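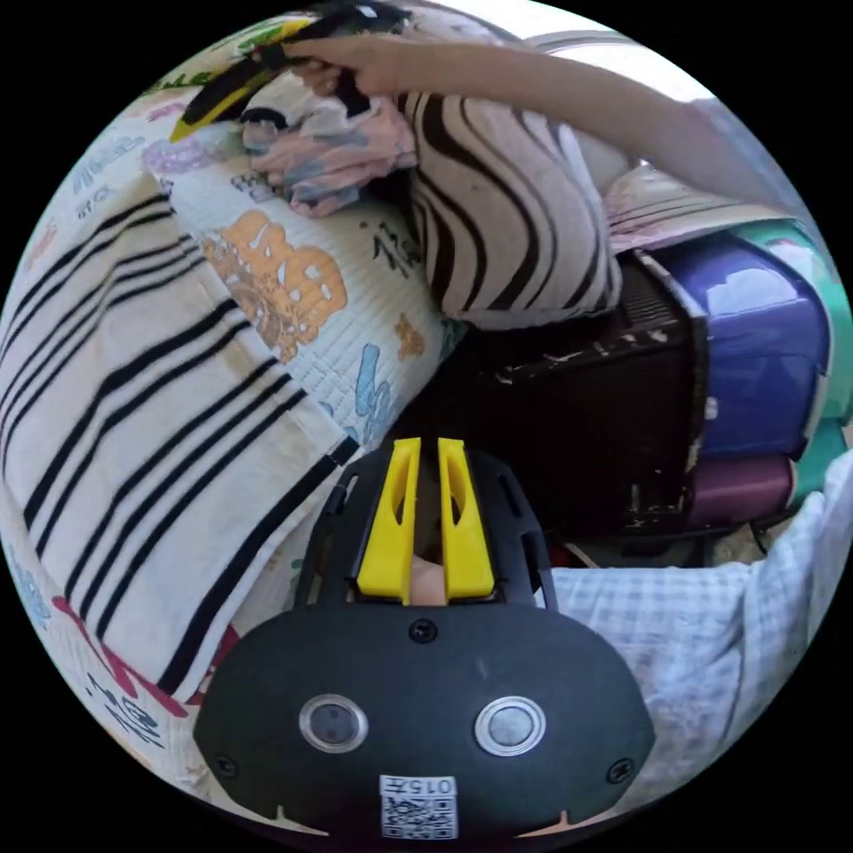 Gripper 015 over the blankets, fingers upright, narrow gap.

September 3, 2018. Mamar cell, hand-held 015

Left finger was dragging on thick quilted stuff. Pulled both yellow fingers, lint packed in the slide, brushed out, no oil. Refit, checked parallel by eye then with the gage. Closes square now.

Front plate screws snugged. Wiped both sensor windows, dry cloth only!! Label still scans.

Ran 58 closes on the bench, zero stalls. Cycle counter reads 506, did not reset it. Spare finger pair is in the Irkport drawer, NOT the Hägglund one.

To do: order more screws from Postau, redo the zero ofset, clean slide agian in December.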